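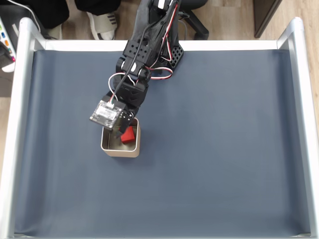
I have worked at Varela for most of my adult life, first on the packing benches and later as the person who trains the people on the packing benches, and I want to say something about what happens to a bench when a robot arrives at it. We fill sample kits for paint and tile shops - small parts, small boxes, a great many of both - and for years the whole trade rested on people who could pick up a little thing and put it down in the right place all day without losing their temper. Now we have a training arm as well, black plastic with its cables looping down the side, and it practices on a red cube and a small square metal container set out on blue fabric. I have spent more of my life than I ever expected to watching a gripper go down after that cube, and I have come to have opinions.

The first is that the move looks like nothing. When I started, Eustaquio Ventura stood me next to him and told me to pick up a piece and put it in the tin, and I thought he was being kind to the new girl by giving her the easy job. By lunch my neck hurt and I had knocked over more tins than I had filled. He showed me how to let my fingers come in from above, and how to stop looking at the piece once I had hold of it and look at where it was going. It took me 2 weeks to stop thinking about it, and after that I couldn't have explained it to anyone, which was a problem when my turn came to teach.

So when management said the picking stations would be automated a few at a time, beginning with the Femow line, I will admit my feelings were hurt before my wages ever entered my mind. It is a strange thing to be told that the part of your work you are proudest of is the part they would like to take off your hands. People kept saying it to us as a favor. You won't have to do the boring bit anymore! Well, I never told them it was boring. Some of us like a bit of work the hands can do by themselves while the rest of you has a conversation.

I don't want to be unfair about it, though. My wrists are not what they were, and Eustaquio retired with a thumb he can't fully close. When I hear folks from outside talk about the dignity of handwork I want to invite them in for a December, when the holiday orders come and we had one shift that put out 2,059 kits. I went home that evening and couldn't open a jar. If a machine will take a share of that, I will hold the door for it.

What I do mind is who gets asked. Shaohua Peng, who came to us from the Guvia plant to set up the new stations, did something I had not seen an engineer do before. She pulled up a chair at my bench and stayed for most of a morning, and she asked what I did when a piece landed crooked. I said I nudged it. She asked how I knew which way to nudge. I had to pick one up and do it slowly to find out, and the two of us laughed, and then she wrote it down. A good deal of what is in those stations now came out of mornings like that one, and the names of the packers are not on any of it. I think they ought to be, and I think there ought to be something in the pay envelope to go with them.

Over at Bradlow, where my cousin works, it went the other way. The stations came in over a shutdown and the crew learned about them from a sheet taped up by the time clock. They had almost 200 people on the benches there, and the ones who stayed spend their shifts clearing jams, standing by until a light comes on. My cousin says the waiting tires her out more than the packing did. She used to know by ten in the morning whether she was having a good day, and now she has no way to tell.

I'd ask any company thinking about this to begin with the bench and the person at it. Let her choose which part goes to the machine. I'd have given up the lifting long before the picking, if it had been put to me. Pay her for the teaching, too, because teaching is what it is, whether the pupil is a nervous kid or an arm bolted to a stand. And keep a few benches going by hand. We have 7 left, over by the windows, and I still start every new hire there, with a tin and a piece and somebody patient beside them.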